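Convertible note or priced round for a small first raise?

Posted by tallowgate
June 25, 2022

I run a two-person company called Pomeck. We make and sell small accessories, mostly through our own site and a few gift shops. We have been going for three years and we make a modest profit. An investor who put money into a friend's firm, Voltano, has offered us $30,000 to pay for stock and a part-time packer.

He wants to use a convertible note. My co-owner would like to sell him shares now and be done with it. The note he sent has a cap of $800,000, 5% interest and a term of two years. We have no plans to raise again, and that is the bit I can't get my head around. What happens to the note if there is no next round? Has anyone been through this with a company that isn't in software?

Bram Dijkstra

Read the maturity section before anything else. A note is a loan until it converts. If you never raise a later round, then when the term is up one of these happens, depending on the wording: he can ask for his money back with interest, it converts at the cap or some other set price, or you both agree to extend it. Some notes leave the choice to the investor, and some say nothing useful at all.

I had one at my old company, Brouwer. We thought we'd be raising again in March and we didn't. The note said repayment on demand after the maturity date, and we had spent the money on stock, as you plan to. He gave us another year, but he asked for a lower cap in return and we weren't in a position to argue.

For a business that makes a profit and isn't planning another round, I would look at two other options first. One is selling shares now at a price you both accept. The legal bill is higher because you need a shareholder agreement, but you know what you've given away. The other is an ordinary term loan, from him or from a bank. $30,000 is a normal size for a small business loan, and you'd keep all your shares.

If you do sign the note, ask for automatic conversion at maturity at a fixed price. Also check whether the cap is pre-money or post-money, and whether the interest converts too or gets paid in cash.

quillback7

just take the money, everyone uses notes now. it's faster and you don't have to argue over what the company is worth. my cousin did one and it was fine

marl_and_co

I sell handmade goods as well, under the name Dedeck, so a bit from that side.

The form of the deal mattered less to us than what the money was going into. Stock ties up cash. We took money from a private investor and put most of it into one big order of a line that had sold well the year before. It moved a lot more slowly the second time, and meanwhile we had monthly updates to write and a person asking when things would pick up. 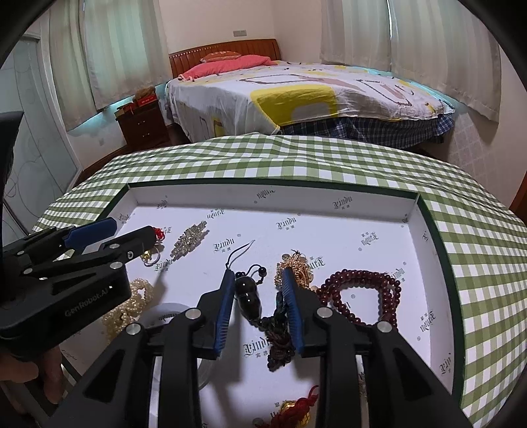

What I'd do now is split the order. Ask your supplier for the unit price at a third of the quantity. Ours was only slightly higher, and it would have left us enough cash to get through the slow months. Then see how much outside money you need. It may be less than $30,000, and at that point a credit line could cover it.

On the paperwork, pay a lawyer to read whatever you sign, even if the investor says his template is standard. Ours charged a flat fee and found a clause giving the investor a veto over any new borrowing -- we would have missed it. Get your co-owner in on that call too. You two don't agree yet, and you should settle that before you go back to him.

tallowgate

Thanks. I checked and it does say repayment on demand after the two years, with no conversion unless he chooses it. I'll ask him about a plain loan first and get supplier prices for a smaller order.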